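3.2 The rooms and their surfaces

We came to care a good deal more about walls and ceilings than we had expected when the Harkport study began. Of the 109 households that wrote to us about folding and hanging, a good many spoke fondly of a plain, pale room, where a dark cloth is easy to find and easy to square up (Dudek, July 2019).
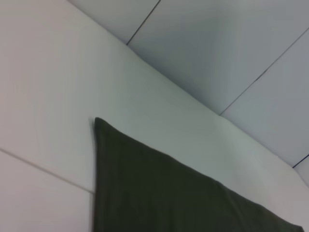 Figure 4. Pale wall and panelled ceiling, with dark seams between the ceiling panels.

Zbigniew Dudek, who kept the room notes for us at Nivgate, liked to remind us that seams are handy things to fold by, and we have kept his habit of writing down where they run. Cloth was sorted by colour into light and dark, and the dark pieces were the ones our households talked about most warmly, lint and all. A corner is where most of them told us they begin, smoothing outward from the point with the flat of the hand, and we have followed their wording in the coding sheet.
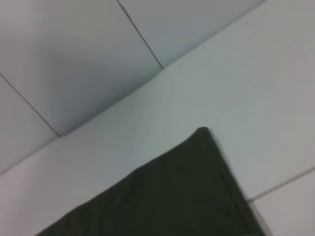 Figure 5. Corner of a dark, unpatterned fabric on a pale surface, with a thin grout line at lower right.

Answers on grout and tile are taken up in Section 4.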